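**Ticket 352 – Shared drive unavailable, Demmont office**

Status: Resolved
Assigned to: Kam-wah Chu

09:40 – Users in Demmont report that the Quan drive opens but shows no folders. Brinville is not affected.

10:15 – The sync log lists 1,000 failed requests, all from one expired service account. The password was reset and the Fito sync service restarted.

10:53 – Folders are visible again. About 40 files remain locked – owners have been asked to close and reopen them.

13:20 – All locks cleared. Upload tested with three image files, which opened normally from both offices.

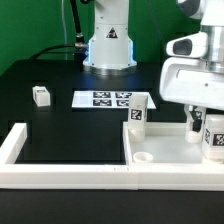
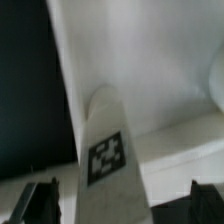
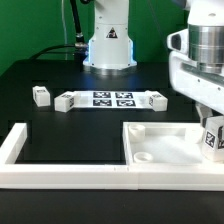
Attachments 1–3. Warning label visible in 1 and 3.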